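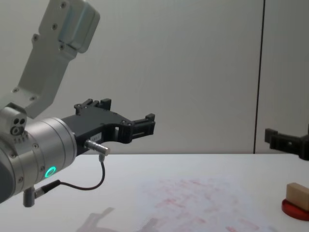
Left arm with two-finger gripper, paper laid out for a stamping task.

Midance Two-Arm Teach Kit
From Maddocks
Item 3329
Ships from Tovville. In stock, next batch October.

Show it the job, it keeps the job. Two arms, one table, one operator. No code for the basic stuff.

Two ways to teach:

By hand. Press the teach button, arm goes slack, walk it through the move, press again to save the point. Good for slow work, pick and place, anything where you want to be close to the part.

By remote. Pair of small leader arms on a stand next to you. You move the leaders, the big arms follow. Squeeze the trigger, gripper closes. Better for two-handed jobs, since pushing two full size arms around at once is no fun.

You can mix both in one recording. Most buyers set the start positions by hand then do the rest on the leaders.

What's in the box
Two arms with grippers fitted
Two leader arms and stand
Wrist camera for each arm, plus one overhead
Cables, clamps, table plate
Recorder software, one seat
Printed quick start (the long manual is a download)

Not in the box: table, PC, emergency stop pedal. Pedal is item 80 in the accesories list, please get one.

Wrist view
The wrist camera sits behind the fingers so you get both fingertips on screen the whole time. Use it for the last inch of the approach. If you're teaching from the leaders with the big arms across the room you'll be looking at this view a lot, so put it on the larger monitor.

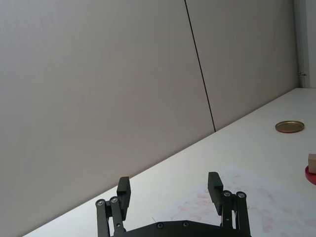

Mutudport Print Shop wrote in to say the wrist view was what sold them, but the leader triggers felt too light for the first week and they kept closing the gripper early. Wanted a stiffer spring.

Stiffer springs are now an option, pick them at checkout. Same price. Older kits can swap, two screws per trigger, you do it yourself.

Recording
Up to 9 minutes per take. Start and stop from the pedal or the keyboard. Each take saves arm positions, gripper opening and all camera views on one clock. Bad take, hit delete, go again. Don't bother trimming pauses by hand, the software has a tool for it.

Do more takes than you think. Move the parts a little between each one or it only learns the one spot. Stamping and marking jobs especialy, shift the paper, turn it a bit, vary where you pick up from.

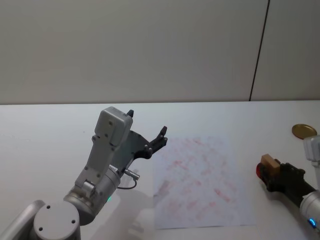 Right gripper holding the wooden block, left gripper open by the paper.

Setup notes
Clamp the plate first, then arms.
Plain table top is best, shiny ones confuse the cameras.
Leave slack in the gripper cable. Turn the wrist both ways by hand before you power up and check nothing pulls tight.
Run the zero routine every morning, takes a minute or so.
Keep your own hands off the table during remote teaching. Yes even to nudge a part. Stop, nudge, start over.

Playback
Always first run at low speed. Slider is top right in the recorder. Watch the whole thing through once with the pedal under your foot before you turn it up.
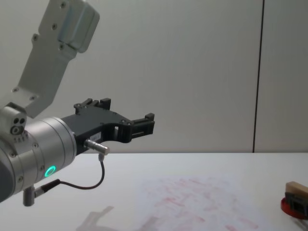 If playback drifts off from what you taught, it's nearly always the zero routine or a loose clamp. Check those, then call.

Warranty 2 years on arms, leaders and grippers. Finger pads and cables are wear parts, not covered.

Support line open weekdays plus Saturday until noon. Have your item number and software version ready.

Training day at the Tovville showroom can be added to any order, or do it later. Bring your own parts, we'll teach your job on the floor model.

Need one arm only? See Midance Single. Same gripper, one leader.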